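Does resting pancake batter overnight do anything?

Posted August 15, 2025 in Baking & Breakfast

Gemma Leone
My Benedetti cookbook says to leave buttermilk pancake batter in the fridge overnight "for depth of flavor." I've done it twice now and I'm not convinced. The first batch was flat and a bit gray. The second was flat and not gray. My usual method is mix, wait as long as it takes the pan to heat, cook, and those come up fine. The recipe has 2 teaspoons of baking powder and no soda, if that matters. Is there something to this or is it one of those things cookbooks copy from each other?
129 views

bevard_kitchen
Definitely rest it! Makes them so much fluffier. My grandmother always did hers the night before and they were like clouds.

Gultstead Pete
I'd want to know what was in that grandmother's batter, because a night in the fridge makes fluffier pancakes if there's yeast in it. With baking powder I don't see how. Most of it is double acting, so part of the gas comes off as soon as it gets wet and the rest waits for heat. Leave it all night and you've lost the first part, plus whatever else leaks away by morning.

A short rest is different. Fifteen or twenty minutes lets the flour soak up the buttermilk and the small lumps soften. I can see that in the pan. "Depth of flavor" I can't taste, and I did try: same bowl, half cooked at night, half at breakfast, maple syrup kept well away from both. My wife picked the fresh ones. So did I, though I knew which was which, so don't count me.

The gray is common with batter that sits. It's harmless as far as I know, just not pretty.

If you want the work done early, mix the dry stuff in one bowl and the wet in another – covered, in the fridge – and put them together in the morning. Takes a minute.

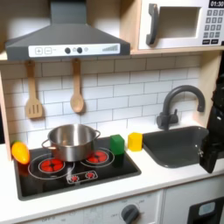 Play kitchen with range hood and microwave.

Gemma Leone
Thanks Pete. Separate bowls it is. I checked and there's no yeast anywhere in the recipe, so I have no idea what the overnight part is for. I may try it once more with fresh baking powder, as my can is from last July.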